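第四章 食物的加热与热量传递

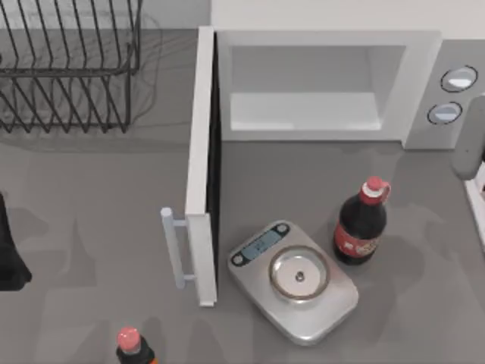
同样一碗粥，为什么用小火慢慢热，比用大火快速热更不容易糊底？
火力小的时候，锅底传入的热量来得及向上散开，粥的各层温度相差不大。火力大时，锅底附近的温度上升很快，粥又稠，上下流动困难，贴近锅底的一层先失去水分，随后焦化。

本章讨论热量怎样进入食物，又怎样在食物内部移动。学习本章之前，应当已经掌握第二章中温度与热量的区别，以及比热容的计算方法。

4.1 三种传热方式

热量的传递有传导、对流和辐射三种方式。煎饼时，热量由锅面直接传给面糊，以传导为主。煮汤时，下部的水受热后密度变小而上升，上部较冷的水下沉，形成对流。炭火烤制食物时，炭的表面向四周放出红外线，食物表面吸收后升温，属于辐射。实际烹调中，三种方式往往同时存在，只是主次不同。

微波加热的情形与上述三种有所区别。微波进入食物后，食物中的水分子等极性分子随电场反复转动，电磁能在食物表层以下一定深度内转变为热能。较厚的食物，其中心部分仍要靠传导升温，所以加热中途需要翻动，停止加热后也宜静置片刻。

4.2 一个计算实例

将一份质量为726克的蔬菜汤从18℃加热到90℃，汤的比热容按4.0焦每克每摄氏度计算。温度升高72℃，所需热量为726×4.0×72，即209088焦，合209千焦。这一数值没有计入锅体吸收和向空气散失的热量，实际消耗的能量要大一些。

若改用质量相同的食用油，升高同样的温度所需热量只有汤的一半左右，原因在于油的比热容较小。油的升温快，操作时应注意控制火力。各类食物的比热容见书后附表，第154页。

本章实验使用的温度计在测量前应先放入沸水中校准，并记录当地气压。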